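Re: [hillwalkers] Utard loop in June, which way round?

On Monday, Setsuko Kubo wrote:
> Has anyone done the Utard loop lately? I've got two nights booked
> at the Pylypenko hut in June and can't decide which way round to
> go. The old leaflet says clockwise but it also says there's a bus
> from Vendum, and I can't find one anywhere. Is the ford passable
> without getting my boots off?
> Setsuko

Hi Setsuko,

I did it last June and went anticlockwise, and I'd do the same again. You get the long pull up through the pines while your legs are fresh, then the whole ridge with the lake down on your left, and the light on it after tea is just gorgeous (I took far too many pictures and none of them does it justice).

The bus is the 153 now. It goes from the square in Vendum, not the station, and you have to put your hand out or he sails straight past. Last one back was ten to six when I went — do check, as they fiddle with the times every spring.

As for the ford, I got over on the stones but I had poles with me. If there's been rain, go up to the footbridge. It adds some 80 metres of climb and a lot of nettles. The hut was fine, bring your own mug, and the water tap is round the back behind the log pile. I found it on the second morning!

One bit to watch is the junction above the hut, where three paths meet and the paint marks have nearly gone. You want the left-hand one, past the big split boulder. My Mukico map shows it in the wrong place, so I'm redrawing that corner for anyone who'd like a copy. I'm after colours that stay readable in poor light, with blue for the path and something paler for the rock. Shout if you want one before you set off.
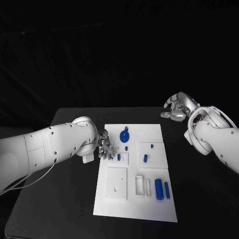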